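Farno Publishes Results of Household and Shop-Floor Chore Trials

Two-armed systems handled simple tidying work but remain slower than people, company reports

PAQUETTE – Farno today released the findings of a study on whether general-purpose robot arms are ready to take on everyday chores in homes and small workshops. The study covered 1668 attempts at 53 separate tasks, among them putting away supplies, opening drawers, folding cloths and placing small items in cups and bins. Its main conclusion is that present systems can be used for a limited set of tidying jobs under supervision, and that they should not yet be offered to households as unattended help.

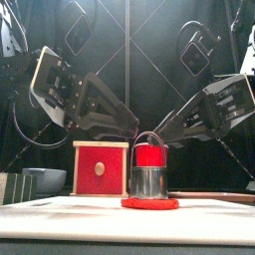 Page last updated: October

Work was carried out at the Farno test hall in Paquette together with Akivby, which supplied the task list, and Pruklow, which scored the attempts independently. Each task was set up on a plain white tabletop with ordinary objects left in place, so that the arms had to work among bowls, boxes and boards of the kind found in a kitchen or on a bench.

"We were asked a simple question by our customers: can it do the chores yet?" said Ylva Sandberg, Director of Applied Research at Farno. "For some chores the answer is yes, if a person is close by. For most of them we would ask people to wait."

According to the report, 900 attempts were completed without any help from an operator. Tasks using rigid objects with clear edges had the highest completion rates. Tasks involving cloth, thin handles or shiny metal surfaces had the lowest, and accounted for most of the requests for operator help. Tasks needing both arms in a small space also took longer than those done with one arm.
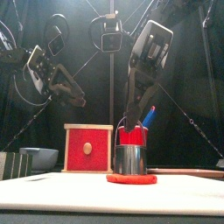
Right gripper at the red cup, with a blue marker standing in the cup. The left gripper is open above the box.

Edgardo Sison, who led the scoring for Pruklow, said the results should be read task by task. "An average across all the chores hides a great deal," Sison said. "Putting a pen in a cup and folding a towel are both small jobs to a person. They are very different jobs for these machines."

Akivby plans to use the findings in choosing work for a supervised pilot at its packing and repair shop. The pilot will be limited to sorting hand tools, returning supplies to their containers and clearing benches at the end of a shift. Staff will keep responsibility for anything hot, sharp or breakable.

"Our people want the benches cleared, and they want to find the markers in the morning," said Aileen Ignacio, Operations Manager at Akivby. "We will start there and see how it holds up over a full season of work."

The full report runs to 70 pages and includes the task list, the scoring rules and a record of each incomplete attempt. Printed copies may be requested from the Farno press office. A briefing for trade press will be held at the test hall on Friday at 10 a.m.

Press contact: Pacita Talavera, Farno Press Office, Paquette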